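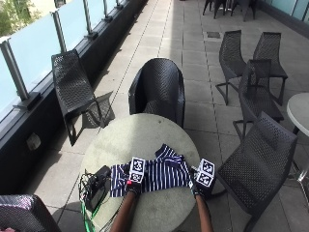
Chapter 6
Comparing Grippers Without Fooling Yourself

Every gripper is excellent at the task its designer chose. The trouble starts with laundry.

Geetha Naidu once gave the Surov and the Ondel the same 143 folds and got two different winners, depending on whether she scored speed or corners. Both firms quoted her.

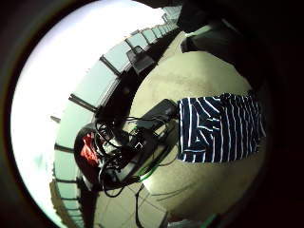 Cloth is a rude test object. It never starts in the same shape, and a fold that looks fine from one camera can look like a dropped napkin from another. Section 6.2 deals with scoring.
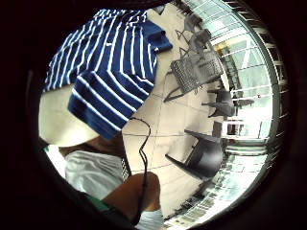 Before that, settle what counts as a trial. We allow 60 seconds per fold, and a snagged cable is a failure, however unfair it feels.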